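Kategorie: Kinderseite > Familie & Zusammenleben > Einfach erklärt

Drucken | Per E-Mail weiterempfehlen

Was passiert eigentlich im Standesamt?

Mittwoch, 20. Juli 2022

Deine Tante heiratet. Oder der große Bruder von deiner Freundin. Alle reden vom Kleid und von der Torte, und dann sagt jemand: »Vorher müssen wir noch aufs Standesamt.« Aufs was?

Also. Das Standesamt ist ein Büro von der Stadt oder der Gemeinde. Dort wird aufgeschrieben, wer geboren ist, wer geheiratet hat und wer gestorben ist. Klingt erst mal langweilig. Ist aber wichtig, weil sonst keiner beweisen könnte, dass er verheiratet ist.

Wer darf heiraten?

In Deutschland muss man 18 sein. Beide müssen es wollen, und zwar freiwillig. Zwei Frauen dürfen heiraten, zwei Männer, eine Frau und ein Mann. Geschwister nicht. Eltern und ihre Kinder auch nicht. Und wer schon verheiratet ist, muss sich erst scheiden lassen.

Dein Kuscheltier kannst du übrigens auch nicht heiraten. Haben uns gleich drei Kinder gefragt.

Erst anmelden!

Einfach hingehen und Ja sagen klappt nicht. Das Paar muss sich vorher anmelden. Mitbringen: Ausweis, Papiere über die Geburt, manchmal noch mehr. Das Amt guckt dann nach, ob alles stimmt. Danach hat man sechs Monate Zeit für die Hochzeit. Im Mai wollen besonders viele, da muss man früh dran sein mit dem Termin.

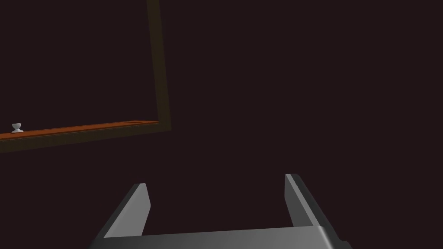
Und dann der große Tag. Im Trauzimmer sitzt die Standesbeamtin oder der Standesbeamte vorne, das Paar gegenüber, dahinter die Gäste. Erst gibt es eine kleine Rede. Dann kommt die Frage, ob die beiden einander heiraten wollen, und jeder muss einzeln antworten. Danach oft die Ringe. Die sind klein und rutschig und die Hände zittern. Fällt ein Ring runter, macht nichts, aufheben, weiter. Die Ringe sind nämlich gar keine Pflicht! Nur das Ja zählt. Und die Unterschrift am Schluss.

Was ist ein Trauzeuge?

Jemand, der dabei ist und mit unterschreibt. Meist die beste Freundin oder ein Bruder. Früher brauchte man zwei davon, heute geht es auch ohne. Viele wollen trotzdem welche, ist halt schön.

Und der Name?

Darf man sich aussuchen. Nehmen wir an, Familie Montoya und Familie Udley feiern Hochzeit. Dann können beide Montoya heißen. Oder beide Udley. Oder jeder behält einfach seinen Namen, geht auch. Manche hängen die Namen mit einem Strich zusammen, aber das darf nur einer von beiden. Der andere hat dann den kurzen.

Muss man auch in die Kirche?

Nein. Manche feiern danach noch in der Kirche, in der Moschee, in der Synagoge oder im Garten. Vor dem Gesetz ist man aber nur verheiratet, wenn man beim Standesamt war. Deshalb gehen viele Paare zweimal im schicken Anzug los, machmal an zwei verschiedenen Tagen.

Was kostet das?

Die Anmeldung und die Trauung kosten Gebühren, je nach Ort verschieden. Ein Paar aus unserer Nachbarschaft hat mit allen Papieren und einem Termin am Samstag 159 Euro bezahlt. Das Fest danach ist viel teurer: fast 1000 Euro, nur fürs Essen, und da waren bloß 19 Leute da.

Schon gewusst?

- Verheiratete müssen sich umeinander kümmern, auch wenn einer krank ist. Steht so im Gesetz.
- Reis werfen ist vor vielen Standesämtern verboten. Rutschgefahr. Seifenblasen gehen meistens.
- Das Buch mit den Hochzeitspapieren heißt Stammbuch. Da kommt später auch die Geburtsurkunde von den Kindern rein, fals es welche gibt.

Frag doch mal zu Hause, wie das bei deinen Eltern oder Großeltern war. Vielleicht gibt es noch Fotos.

Kontakt | Impressum | © 2022 Nanby Kinderseiten | Nach oben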